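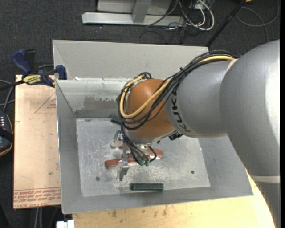
Mircea Ciobanu keeps the budget for the robot cell in a spreadsheet with two tabs. One is called "Robot" and has a single line in it. The other is called "Everything Else" and runs to 58.

"People want to see the first tab," he says. "I send them the second."

Ciobanu plans equipment purchases for Windisport, which assembles small metal fittings in a rented building in Rovurthorpe and has spent the past year working out whether a robot can pick parts from a tray and put them somewhere more useful. The arm is a KUKA, bought used through a dealer called Skyrme. He says he would buy used again, with one reservation.

"The quote said 'complete.' I have since learned to ask what the person writing the quote thinks that word means. Complete did not include a gripper. It didn't include the cable to the gripper. You could have set the arm in the lobby and admired it."

The gripper was its own purchase, a parallel-jaw type, and it took longer to choose than the arm did. Ciobanu had three quotes and liked none of them. The cheapest had fingers that were wrong for the parts. The most expensive came with a training course two states away. He went with the middle one and admits the reasoning was no deeper than that.

Then there is cabling, a subject on which he can talk for some time. The black and yellow lines that loop over the wrist and back along the forearm have a budget row of their own, and the row has been revised upward twice.

"First I put down what the cable costs. Then I put down what the cable costs when you buy the length you need, with slack for every way the wrist can turn. Then connectors. Nobody in purchasing believes in connectors. I had to bring one to a meeting."

Was there a proper dress pack in the plan, to guide all of it along the arm? There was, he says, on row 31, and it is still there, colored gray, the color he uses for things that are going to happen next May.

The tray is his favorite number. A supplier in Wudside offered a machined part bin with a drawing, a lead time and a price of 2,239 dollars. Windisport's own shop bent a shallow one out of sheet metal, with sloped sides so that parts would slide back toward the middle, and held it down with bar clamps. Materials came to 58 dollars, which he enjoys pointing out is the same as the number of rows on his second tab.

"The plan said we'd use it until the real one came. So we never ordered the real one. The floor of it is all scratched up, and it does the same job it did before it was scratched."

He does not recommend this approach to everybody. A clamp is fine while the cell is still being worked on, he says, and a bad idea once three shifts depend on the tray being where the program thinks it is. The current budget has 379 dollars for a bolted fixture, and he expects to spend it the week somebody bumps the table.

The table is wood. It has no row. "It was here," he says.

Asked what he would tell another small shop starting out, Ciobanu offers a few opinions in no special order. Get the integrator's hourly rate in writing before you get the arm. Put spare gripper fingers in the first order, since they are cheap next to a week spent waiting for them. Leave money for the parts you will use up testing, because production will want to know where they went. And write down the hours your own people put in, even if accounting won't ask. His estimate for those was 19 days. He declines to say what the total stands at now, but he does open the spreadsheet, look at it, and close it again.

As for payback, he has a figure and doesn't trust it. It assumes the robot runs all day on one part, and the sales side has already asked about a second. A second part probably means different fingers, and different fingers mean another quote.

"I've started a third tab," he says. "I haven't told them what it's called."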